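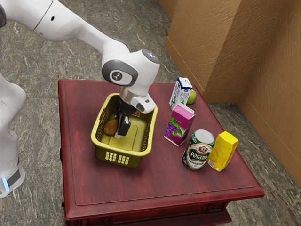

Vasilis Karagiannis reckons I went in wanting to be let down, and that a simulator is a fair place to show off grocery handling. Maybe so. I still drove 40 miles to the Kovo open day on Thursday and spent most of it looking at a rendered table.

The demo has the arm reaching into a yellow basket with one piece of brown fruit in it. The milk, the juice box and the can stand off to the side. Fine. My own groceries don't come spaced out like that.

Their handout says 3379 simulated runs. I asked how many on a real arm and was told 13, at the Tilberg site, with results "being written up." I asked what happens with a bruised pear. The guy said that was a good question and went to find someone. I left at four and he wasn't back.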